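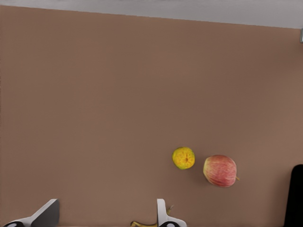 Last August I decided to stop buying bread for a year. The year is nearly up, so I thought I would write down how it went before I forget the details.

The rule was simple enough. If we wanted bread in the house, I had to bake it. Cafes and other people's houses didn't count, and neither did wraps, which my family regard as a separate food. I already had flour, a scale and an oven that runs hot on the left side. I did not have a starter, and I had only ever baked from a packet mix with the yeast included.

For the first three weeks I used dried yeast and made the same white loaf every second day. It was fine. The recipe came off the back of the flour bag: 800 grams of flour, two teaspoons of yeast, salt, water, a bit of oil. That makes two small tin loaves or one that rises into the top element. The kids ate it while it was fresh and left the ends, and I made a lot of breadcrumbs. There are still breadcrumbs in the freezer from that period.

What I learned in those weeks was mostly about water. The bag said 500 millilitres and I had been pouring it from a measuring jug with markings that turned out to be well off. Once I started weighing the water as well as the flour, the dough behaved the same way from one bake to the next, and I could start changing one thing at a time. I'd recommend that to anyone starting out. A scale costs less than a decent cookbook.

The starter came in spring. I mixed wholemeal rye and water in a jar, left it on top of the fridge and fed it every morning. It bubbled on day three, went completely flat on day five, and I nearly threw it out. I read later that this is normal, as the first burst of activity comes from bacteria that die off as the jar gets more acidic. By the end of the second week it was doubling in six hours and smelled of yoghurt and green apples. It's the same jar now, with a new lid.

My first sourdough loaf was a disc. The second was a slightly taller disc. I was following a timetable written by someone in a cold kitchen, and ours was at 27 degrees by lunchtime. The dough was over-proofed before I had even shaped it. When I cut the first rise back to four hours and put the shaped loaf in the fridge overnight, it held together and had an ear on it. I was very pleased with that loaf and cut it too early, and the crumb was gummy in the middle.
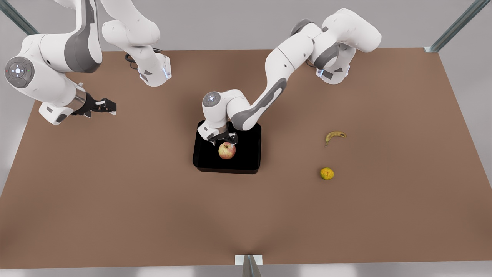

The overnight fridge step is the one change that made the whole year workable. Before that I was tied to the house for most of a day. Now I mix at about 4 pm, fold it a few times while I'm getting dinner on, shape it before bed and bake when I get up. The loaf is out by the time everyone is looking for breakfast. It's too hot to slice properly, but there's usually an end left from the previous one.

Flour took me longer to sort out. Supermarket bread flour was all right but varied a lot from bag to bag. A friend put me on to Jedent, a small mill that sells 10 kilo sacks of strong white and a coarse wholemeal. The strong white takes more water than anything else I've used. I now do 1000 grams of flour to 720 of water, with 20 of salt and 200 of starter, and that makes two good loaves. One gets eaten and one gets sliced and frozen. The wholemeal I use at no more than a third of the total. I tried half and it was heavy, and I was the only one eating it.

I keep the sacks in a lidded tub in the laundry. In February I found weevils in the wholemeal and had to throw out most of a sack, clean the tub and the shelf, and go through the rest of the pantry. Since then any new sack is split into bags and goes through the chest freezer for four days before it goes in the tub. No weevils so far.

On equipment, I bought three things and regret one. The Ostermann cast iron pot was expensive and has been used for nearly every loaf. It holds the steam in and gives a proper crust, and it's good for stews too. The bench scraper cost next to nothing and I use it for everything, including getting dried dough off the bench. The one I regret is the Pullulis proofing box, a folding heated box that keeps dough at a set temperature. It works as advertised. But for eight months of the year our kitchen is already warmer than the setting, and for the other four the oven with the light on does the same job. It's on top of the wardrobe and I should sell it.

Cost is what people ask about. I kept receipts for the first half of the year and then stopped, so this is only a partial answer. The flour for a loaf is well under what we used to pay for a sliced sandwich loaf of any quality, and a fraction of a bakery sourdough. Electricity adds more than I expected, with the oven on at full heat for an hour or so each time. Baking two loaves back to back helps, and so does putting a tray of vegetables in afterwards while it's hot. If you counted the pot and the proofing box I doubt I've come out ahead. If you counted only the flour and power, I have.

Time is harder to work out. The hands-on part of a bake is perhaps 25 minutes, in bits. The rest is waiting, and the waiting only costs you something if you wanted to be elsewhere. There were weeks when I did, and in those weeks I went back to dried yeast or we had rice. I don't see that as a failure of the plan. We also went away for a fortnight in January and the starter sat at the back of the fridge without being fed. It had a layer of grey liquid on top when we got home, which I poured off. Two feeds and it was back to normal.

I broke the rule twice. Once was for a sausage sizzle at school, when I was down for bringing the bread and was not going to bake for that many people. The other was a week in June when I had the flu and someone else did the shopping.

Some things I still can't do. My baguettes are poor. They taste right but they spread sideways, and the scoring drags no matter how new the blade is. I've made fruit loaf four times and burnt the sultanas on the outside three times. A soft white sandwich loaf made with sourdough is possible, according to various people online, but mine comes out chewy, so for school lunches I still make the yeast one with a bit of milk and butter in it. The kids prefer that anyway – they've been clear about it.

As for next year, I'll keep baking but drop the rule. I'd like to be able to buy a loaf from the bakery near the station when I'm going past, particularly their rye, and I'd like not to be thinking about dough on holidays. The starter stays. I've dried some of it on baking paper as a backup and put the flakes in an envelope in the pantry, labelled, as they look a lot like something you'd throw away.

If anyone has a reliable method for baguettes in a domestic oven, leave it in the comments. I have the pot, a flat tray and a pizza stone with a crack in it.

Print this post
E-mail this to a friend

Recent posts
Re-seasoning a cast iron pan, second attempt
What I planted too early this spring
Jerkska dehydrator: six months on
Getting weevils out of a pantry
Four soups that use up breadcrumbs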